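About Pandcombe

Pandcombe is a small publisher of true crime books and podcasts. We cover old British cases, mostly from before the war, and we go back to the court papers and coroners' records before we write anything.

Ladan Jalali and Mirjam Leitner set up the company after working together on a series about the Remitz poisoning. It ran to 30 episodes and is still the one most listeners find first. 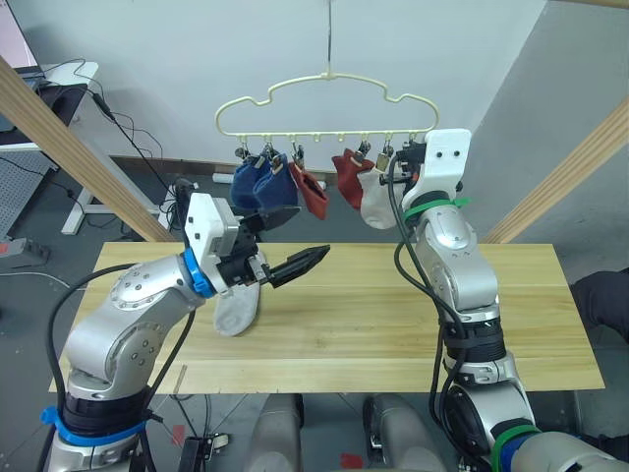 Our archive holds 641 case files, copied from county record offices and from families who have lent us letters. Around 300 have been scanned and can be searched by members. Simin Rahimi looks after the scanning and answers research requests, usually within 2 weeks.

We do not cover cases that are still before the courts. Where close relatives are living, we write to them first, and we have dropped stories when they asked us to.

Bonifacio Urquijo edits the books. Marjan Bahrami produces the podcast, and a new series on the Grandeck robbery starts in June.

If you think we have got something wrong, please write to us with the episode or page number. Corrections are listed at the foot of each case page.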